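Labelling rules for hand-held gripper sessions, second revision
July 19, 2026

The first version of our capture rules ran to one page and was written in an afternoon. It lasted until June, when Hằng Đinh pulled 100 episodes from the Bremorano set and found that 40 of them could not be used as labelled. The grasps were mostly fine. The trouble was in the start and end conditions, which every operator had interpreted a little differently.

I have rewritten the document with Urmas Šimkus, who runs the collection side at Festness, and we have been working to the new text for a few weeks. Some notes on what changed.

Start condition. An episode now begins with the jaws fully open and nothing between the pads. The old wording was "jaws open", and a few operators took that to include partly open, or open with one fingertip already against the object. A policy trained on those episodes learns that contact is a reasonable place to begin. The operator holds the open pose for one full breath before moving. Kolbrún Damgaard wanted a fixed interval with a beep. We tried the beep and people flinched at it, so breath it is.

End condition. Jaws open again, tool withdrawn a hand's width from the object, object at rest. If the object rolls, the episode ends when it stops rolling or leaves the table. Both outcomes are kept and both are labelled. We do not delete failures.

Calibration mark. The mark on the tool's centre plate must be unobstructed for the whole episode. Check it for tape residue and fingerprints at the start of each session – a smear on the mark gives a small, steady pose error that looks like operator drift. Ruairí Hayes lost most of a week to exactly that.

Pad wear. Pads are replaced at 900 closures or on visible glazing, whichever comes first. The number came from our own bench log and I would not apply it to a different compound. Record the change in the session file. Episode 548 of the Nelodura set has a clear jump in slip rate and no logged pad change, and we still can't say whether the two are connected.

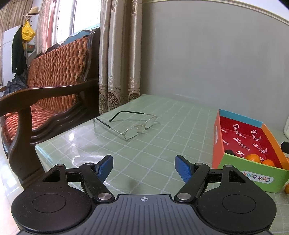
Clutter took up more of the drafting than any other section. The old rule asked for a "clean workspace", which produced bare tables and a data set that was no help to anyone working in a house. The new rule permits household objects anywhere on the surface, provided each one in reach is either on the task list or marked as a distractor. Eyeglasses left unfolded on the cloth, for instance, need an entry even when the task only concerns the oranges in the box, and an orange lying outside the box gets its own entry, separate from the ones inside. Clear lenses are logged under "transparent" so that anyone training on depth can filter them out.

Containers are listed by what they are, with any printed text transcribed as printed. A cardboard box is "box, cardboard, open". Operators had been naming boxes after whatever the packaging said, and the annotators downstream then went looking for a product that wasn't there.

Surface glare is still unresolved. Glossy cloths throw highlights that move with the tool, and the draft only requires that the session be tagged "specular". Leif Overgaard argues for a hard limit on the saturated area. I would like to see his numbers against the Grímsdóttir sessions before we put a threshold in a document that people will quote back at us.

Comments on the draft are open until the next revision. Please cite the section heading, as the numbering is going to change.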